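Sternley Shared Workshop
News release
For immediate release
Feb 19, 2026

Members finish wrist camera stage of home-built gripper arm, plans to be posted free

STERNLEY - Members of the Sternley Shared Workshop have finished the second stage of Gellau, a small robot arm meant to be built at home with hand tools and a printer. The second stage adds a camera at the wrist and padded fingers. Drawings, a parts list and the control code will be posted on the workshop's site before the end of February.

Gellau was started by Ivone Caldeira and Arvid Blomqvist, who wanted an arm that could sit at the end of a bench and hand over light parts. The first stage covered the base, the shoulder and the elbow. It took 14 weeks, most of it spent on the shoulder joint, which was redrawn twice after the belt kept slipping under load.

The new stage has been worked on away from the main bench, in a room with a tiled floor. Cables are still run loose there, as the wiring changes from one session to the next. A fixed harness is planned for the third stage.
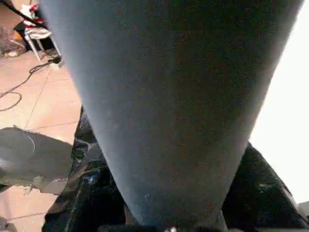
Milagros Lagman said she would like to see the wiring settled before the plans go out, and that people building at home will copy whatever they find in the files, loose ends included. She asked for a full wiring sheet with connector types and wire lengths. The workshop has agreed to add one to the first download.

The camera sends its picture to a laptop, where the builder can watch the fingers close or record a run for later. Blomqvist wrote the recording program. It saves joint positions along with each picture, so a move that goes wrong can be played back slowly and compared with the motor readings. The program runs without a network connection.

"I was tired of guessing why it missed," Blomqvist said. "Now I look at the run and fix the thing that needs fixing."

The parts for one arm, without the laptop, cost $143. The price covers motors, bearings, belts, camera, power supply and filament. Builders who already have a power supply of the right rating can bring it down to $123. The motor board is the Avram, which the workshop chose for its plain screw terminals. No soldering is needed except on the camera lead.
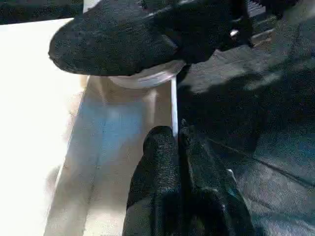

Finger design took up most of the past month. Bare printed fingers let smooth parts turn in the grip, and a rubber sleeve tried early on picked up dust and lost its hold. The current fingers have a black, fuzzy covering and sit side by side, with a narrow gap near the tips. Thin, straight pieces such as a white rod are a harder test than blocks, and the team will keep using them while the closing force is tuned. The force is set in the code and can be changed in small steps.

Mark Anthony Pangilinan and Alfredo Pangilinan are building a second arm from the draft drawings to check them for mistakes. They have sent back corrections to the elbow bracket and to the order of assembly. Those changes will be in the posted version.

The third stage will cover the wiring harness, a cover for the wrist and a stop button mounted on the base. The workshop has set aside 3 complete part kits for members who want to build along with it. Kits are sold at cost and can be reserved at the front desk.

Plans will be shared under the Cluvau name, which the workshop uses for all of its open projects. Builders may copy and change them for home, school or shop use. Corrections can be sent in through the project page or left in writing at the workshop.

Contact: Ivone Caldeira, Sternley Shared Workshop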